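Boster hand gripper kit, is it worth the money?

pkkwan
Posts: 377
July 2019

Hello all. I consider buying the Boster kit, two hand-held grippers with blue pads. The price is 3191 with the pads, or 3863 if you take the support plan. Does somebody here use it for sorting work?

Sampaio_lab
We have it since May. The jaws open wide and the ribbed pads hold soft bags well. My test is always a messy pile on the carpet and one open box, wrappers and fuzzy things included.

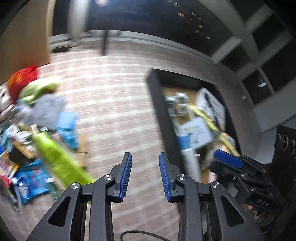 Reply #3, prumby
I do not agree about the pads. On thin wrappers mine slip — I changed to the Pastetti ones after two weeks.

Reply #4, Sampaio_lab
Did you clean them? Dust from the carpet makes them slippery.

Reply #5, prumby
Yes, with alcohol, every evening. Same result.

Reply #6, K. Ashby
The support plan I would skip. I wrote to them twice and the answer was a link to the manual.

Reply #7, pkkwan
Thank you. Kane, which manual version do you have?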